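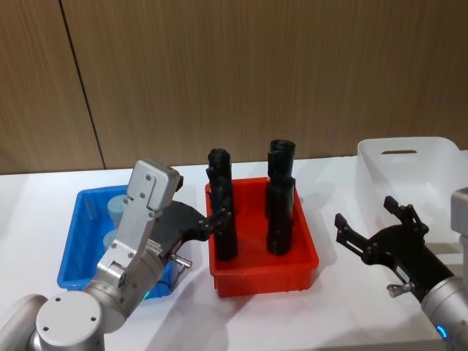 Sorting Room Gallery: Bins, Trays and Small Parts

Reading time: 3 minutes

August 24, 2018

The Gurkard Centre for Workshop Practice keeps its small parts in open plastic bins, grouped by colour and set out on white tables. The arrangement was adopted in June, when the former parts store at Clernen was closed and its contents, over 700 items in all, were transferred to the present room. This page offers a brief look at how the tables are laid out. It is intended for members who have not yet visited and for partner workshops considering a similar system.

Sorting is done at the table and is kept separate from both cleaning and issue. Items are brought in mixed, placed in the bin to which they belong, and entered in the register only when the bin is moved to the shelves. Members are asked not to enter items beforehand. The register now runs to 284 entries, some of which cover more than one piece.

Sorting table, blue, red and clear bins
The blue bin stands on the left and holds pale blue cylindrical pieces. The red bin is in the middle, with tall black pieces standing upright in it. A larger clear bin has its place on the right. 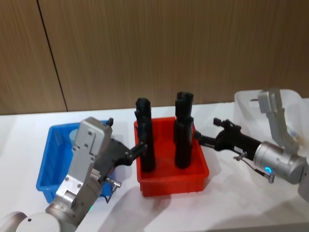

The tall pieces are always stored standing. Laid flat, they take up twice the space and roll against one another, and the irregular upper sections are liable to chip. Remedios Calvo, who prepared the storage guidance, recommends that they be lifted by the middle and set down one at a time.

Red bin, black pieces
Three pieces stand in the bin, one near the left edge and two close together on the right, one in front of the other. Their rounded, knobby tops rise above one another unevenly.

The bins themselves were chosen after a comparison of several patterns supplied by Bultorico. Preference was given to shallow bins with slightly flared walls, as these allow the contents to be seen from a seated position. Deeper boxes remain in use for long stock and are kept on the lower shelves. The room has 118 bins in regular use, with a further 30 held in reserve.
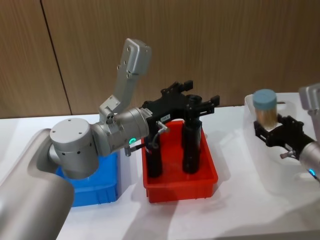 Colour carries no meaning beyond the table. A red bin on the shelves may hold any class of item, and members should consult the written label before removing anything. The question was raised by visitors from the Grīnberga workshop, where red is reserved for rejected parts, and a notice on the point has been placed by the door.

Red bin, rim and floor
The bin is a bright red, shallow rectangular tray with a rolled rim. Bins of this pattern may be stacked when empty but should not be stacked when filled.

Requests to view the sorting room may be made in writing to the Centre. Groups are limited to six persons.

Related items

Labelling Small Parts: Guidance for Members
The Clernen Store: Notes on the Transfer
Gallery: Shelving and Long Stock
Visit from the Grīnberga Workshop
Register of Parts: How Entries Are Made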